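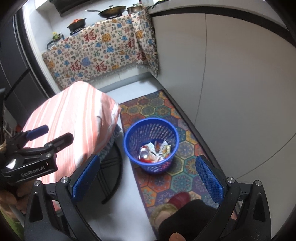 According to Zainab Bassey, I had the whole question backward: I kept asking people what they threw away, when I should have been asking them how far they had to walk to do it. She told me so halfway through my first talk on the Huseck diaries, and I've been rewriting this section ever since.

Figure 3. Kitchen wastebasket with crumpled wrappers, packaging and paper at the bottom.

4.2 Small bins, short walks

So let me start with the walking. All 14 households in the Huseck study kept a written diary of what they threw out and which container they put it in. That gave me 1,303 usable entries (I dropped the ones where I couldn't read the handwriting, and I'm still sorry about a very long one that seemed to concern a birthday cake). My plan was to sort everything by material and see which materials ended up in the wrong place. I did that, and the tables are in Section 4.1, and they're fine, but they don't explain much. Paper went wrong in one home and right in the next, and the people in both homes gave me nearly word-for-word the same account of the local rules.

What did line up was the layout of the kitchen. In the Drendard apartments the recycling tub usually lives on the balcony or out by the elevator, and the only thing within arm's reach of the counter is a little open basket of the sort in Figure 3. Wrappers go in, and paper goes in right along with them. People know perfectly well the paper belongs somewhere else! They told me so in the margins of their own diaries, often with an arrow. One man wrote "will move later" next to so many entries that I gave the phrase its own code. I can't say how often later came, as the diary form had no line for moving things from one container to another. That was my mistake, and anyone borrowing the form should add one.

The Skernitach houses are bigger and older, and most have a back door right off the kitchen with the tubs lined up outside it. I expected better sorting there and mostly got it, at least in the daytime. After dark it fell off a good deal. I put this down to tiredness at first, but when I went back and asked, I heard about the cold step, the motion light that wakes the baby, and shoes. Shoes came up a lot. If you have to find a pair of shoes to recycle an envelope, the envelope is going in the basket.

Ilango Rai, who coded a share of the entries with me, disagreed with my first reading of all this, and I think the disagreement is worth leaving in. He pointed out that a small basket fills fast, so it gets emptied often, and every emptying is a chance to re-sort. A family with a tiny basket and a patient person on trash duty might do better overall than a family with a big can and a lid. Two of the Drendard diaries fit his version nicely – both mention picking paper out over the sink before tying the bag. The rest don't say either way. I've kept his codes alongside mine in the appendix so readers can run it both ways.

I should also say something about wrappers, given that they make up so much of what got written down. We treated a wrapper as one item no matter its size. Carrilho's older diary form asks people to estimate volume, and I tried that in the pilot, where it went badly. People gave up by the second evening, or wrote "handful" for everything from a gum wrapper to a bread bag. Counting items makes a kitchen full of small snacks look worse than a kitchen with a single enormous box, and I don't have a clean fix for it.

Section 4.3 turns to food scraps, where distance matters less and smell matters a great deal more.

Print this section | E-mail this section

Home Contents Authors Archive Contact

Related items
Diary forms and what people leave off them
Balcony storage in the Drendard apartments
Food scraps, lids and summer kitchens
The Huseck pilot: notes on coding by hand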